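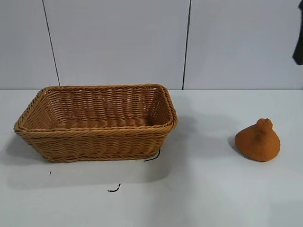
Woven basket on a white tabletop.

Folk Dress and Heritage Evening, Bruvodik Hall, Grellen
Safety walk-round with my comments
Checked: 5th May, afternoon, before doors

Same form as last year, with my scribbles typed up underneath each line. I've marked things OK, FIXED or TO DO. If it says TO DO then somebody still has to do it, and if you're reading this on the hall page it may well be you!

1. Front doors and porch
OK
Both leaves open fully and stay open on the hooks. The mat used to curl up at one corner and catch people's toes (and hems, which matters with the sort of clothes people wear to this) and it has now been taped down flat. The porch light works. It's a bit dim, but I could see the step well enough with the door shut.

2. Number of people in the hall
OK
The limit is 165 with the chairs in rows. I know we always get asked if the dancers count. Yes, they do, and so do the people serving food and whoever is working the sound. Clicker is on the hook by the ticket table. Please click people out as well as in, or we end up turning folk away from a half-empty room like we did at the lantern night.

3. Fire exits
FIXED
Side exit was fine. The back exit had the entire costume rail from the Astia collection parked across it, beautifully arranged, and I felt awful asking for it to be moved, but there we are. It now stands along the left wall between the radiators. The embroidered coats look better there anyway, you get the late sun on the gold thread. Push bars tried on both exits and both open with one hand.

4. Extinguishers and fire blanket
OK, one TO DO
Six extinguishers, all on their brackets, pins in, needles in the green. The one by the stage has a label so faded I had to use my phone torch to read the service date. It's in date. TO DO: ask for a new label when the service people come. The fire blanket in the kitchen is back where it should be, after spending most of the winter in a drawer under the tea towels.

5. Candles and lanterns
FIXED
I'd had a message asking whether the brass lanterns could have real candles in them "just for the procession". Sorry, no. Long sleeves, tassels, silk scarves and a narrow aisle, I don't even want to think about it. We've put the little battery lights in and I walked up and down with the main lights off and they look lovely, really warm, with patterns all over the ceiling. Spare batteries are in the ticket table drawer.

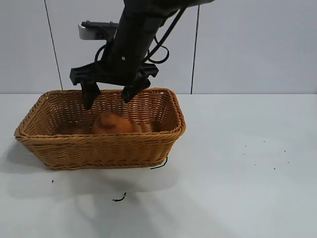 6. Electrics
OK, but please read
The stage sockets are on one circuit and the board says 4,000 watts for the lot. Sound desk and stage lights together come in well under. What tips it over is somebody plugging in an urn, and last May somebody did, and the whole of the second dance was done in the dark to hand clapping (people still tell me it was their favourite bit). Urns in the kitchen only. I've looked over every lead I could find, and binned a white extension with a split in the outer cover. If it was yours, I owe you an extension lead.

Cables across the floor at the side of the stage are under the rubber strip. The strip wanders when it's trodden on, so have a look at it in the interval and kick it back straight.

7. Costume stands and rails
FIXED, one TO DO
We're using the Ekpo stands again. They're tall, they look smart, and they're top-heavy once you've put a proper wedding coat on them, so each one needs its sandbag on the back foot. Two of the bags had been left off. Both on now. I gave every stand a gentle shove at shoulder height and they all stayed put.

TO DO: the mannequin in the blue striped robe has a loose neck bolt. The head turns if you so much as walk past it. Safe enough, but it gave me a turn, and there will be children about. It needs a spanner, and mine is at home.

The headdress with the long pins has gone in the glass case, and the case is locked. The key is with whoever has the cash tin.

8. Dressing-up corner
OK
This is the bit everyone loves, grandparents included. The robes and shawls on the pegs are the ones for trying on, and I've been through the lot for pins, brooches with bent catches and anything trailing longer than the person is likely to be. One lovely green cloak was dragging on the floor even on me, so I've tacked the hem up with big stitches (easy to pull out again, whoever owns it, please don't be cross). The mirror is screwed to the wall and doesn't budge. Hats need a wipe round the inside between wearers, there are wipes on the shelf.

9. Food and hot drinks
OK
Kitchen fridge was cold, the surfaces were clean and the handwash bottle was full. Cards for each dish are written out with what's in them. Could people bringing pastries please say if there are almonds or sesame in them, even if you think it's obvious? It isn't obvious to somebody who's never met one before. Mint tea is to be poured at the hatch and carried out in the glasses with holders. I know the high pour is part of the show, and I love it too, but do it over the big tray with nobody sitting underneath.

10. Stage and dance floor
FIXED
The floor had been polished. Very kind, very shiny, and like an ice rink in leather slippers. It's been gone over with a damp mop and left, and I had a good slide about in socks and then in shoes, and the shoes grip. The edge of the stage has fresh white tape. The handrail on the steps has a bit of play in it but the bolts are tight, so I'm passing it and I'll look again after the evening.

First aid box is in the kitchen, on top of the fridge. Plasters topped up, and there's a new cold pack.

Left to do before doors: the mannequin's neck. The extinguisher label can wait for the service visit. If you spot anything I've missed, write it on the back of the sheet by the light switches and I'll add it to the next one.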